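**Ticket 29: Desk by the window, second floor, Praltside**
Opened: March 22, 2026
Category: Furniture / Storage / Other (it went in Other)
Priority: Low, then Medium, then Low again
Status: see bottom

**Reported problem**

Shared desk no longer functions as a desk. Submitter wanted to put down one sheet of paper to sign it and ended up signing it against the window. Says the cardboard box meant to hold the small stuff "isn't doing anything." Requests a bigger box.

**Steps already tried by submitter**

- Pushed everything toward the wall. Ran out of wall.
- Put a note on the desk asking people to take their things home. The note is now one of the things.
- Bought a white basket with holes in it. The basket filled up and the desk did not get any emptier.

**First look**

Bigger box declined for now. The current one has no lid and its top edge looks like it was opened by someone in a hurry, but a box is a box. Contents at time of checking: something red and plush, a brown paper bag with a small black label, and a packet with green and yellow cartoons on it. Gray grip gloves also belong to this desk and have so far been found everywhere except the box. Lamp stays. Medicine bottles should go to the first aid drawer, which exists and is labeled.
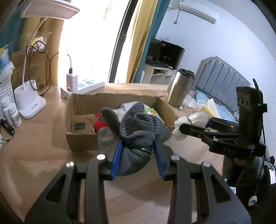

Bisum: please don't put the gloves in with the plush thing. They go on the hook by the door, they have always gone on the hook by the door, and last October I spent most of a lunch break looking for a pair that somebody had "tidied." Also the box was mine. It held Phetsri mugs. You can keep it.

Reply to Bisum: noted, gloves to the hook. Ownership of box transferred with thanks. For the record, there was no hook by the door when I went to look. There were two holes where a hook had been. Opened ticket 26 for the hook (yes, 26, it reused a canceled number, please do not open a ticket about that).

**Working theory**

The box is fine. The trouble is that it gets used as a place to look for things, so everything comes out and nobody's job is putting it back. Paper goods are the worst of it. Tissues seem to arrive at this desk by themselves and breed.

**Fix attempted**

1. Box out in the middle of the desk, everything out of it.
2. Cotton swabs, tissues and napkins in one group.
3. Keychain-type items in another.
4. Tumbler to the kitchen shelf. Climus on the first floor says the shelf is full. It is a 4 foot shelf with one plant on it.
5. Chargers and power strip left alone until somebody admits to owning the cables.

Step 1 went well. Step 2 was more of a negotiation.
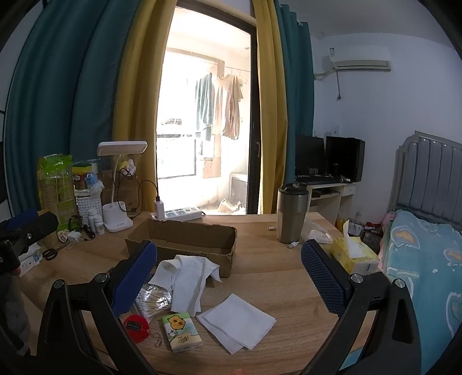

*Fig. 2. Box out, swabs beside it, tissues still at large. Step 4 pending.*

**Remaining**

- Cables: unclaimed. Will wait 24 hours and then start unplugging, which usually produces an owner.
- Pocket tissues and the yellow and white pack: merge? They are different sizes and I have been told this matters.
- Flattened cardboard against the wall: recycling, unless it is also from Phetsri and also sentimental.
- Hook: see 26.

**Status**

Pending on hook. Bigger box still declined. Submitter has asked whether a second box of the same size would count as a bigger box. Escalated.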